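Buy the Pads First

Every budget season I get the same spreadsheet. One big line for the robot, a fat one, then a tiny line at the bottom called "misc." Misc is where projects go to die.

I have sat on the buying side for 9 years now, most of it at Prakomgate, and I'm going to say it again because the May numbers were ugly. We plan for the arm. We don't plan for the stuff the arm touches, or the parts that do the touching. Or the hours. Nobody ever budgets the hours!

Take our folding cell. Quote from Cellix, quote from Polák, both fine, both careful. Weeks arguing over reach and payload. Payload! For laundry. Meanwhile the spare finger pads weren't on either quote and nobody on our side asked. Eulalia Ledesma caught it, too late, and we paid rush shipping on 30 sets. Her note in the margin said "this is a consumable, treat it like one." She was right and I was annoyed.

Same with samples. Somebody writes "assorted garments" and moves on. Assorted how? A stack of identical T-shirts is cheap and teaches you very little about what customers send in. We ran nearly 1000 folds on T-shirts before anyone tried a coat. Thats money gone.

My rule now, and Standemine has started doing something close to it: price the work before the machine. Write down what gets handled. Then what wears out. Then who stands there and for how long. THEN call the vendors.
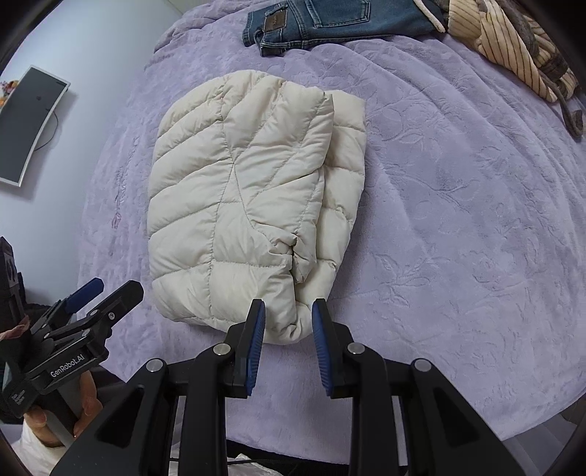 Clothing should get its own line in the budget, with a real number next to it and a name of who shops for it. Thick things and flat things, stiff and floppy, all of it. A quilted puffer folded up on a plush blanket is a different purchasing problem from a pair of jeans, and you want both on the list, plus something striped and twisted up in a bundle. Ribbed pads and smooth pads go on the list too, seperate rows, seperate reorder points. And the person holding the tool gets a row, paid hours, not "support."

Sigita Avotiņš, who signs off on our capital requests, thinks I'm padding. Maybe a little. Her view is a long list scares people and the project gets cut. Fine, some should get cut. Better at 23 lines on paper than after the crate shows up.

Anyway. Requests are due soon and I still have mine to finish. Put the pads on it.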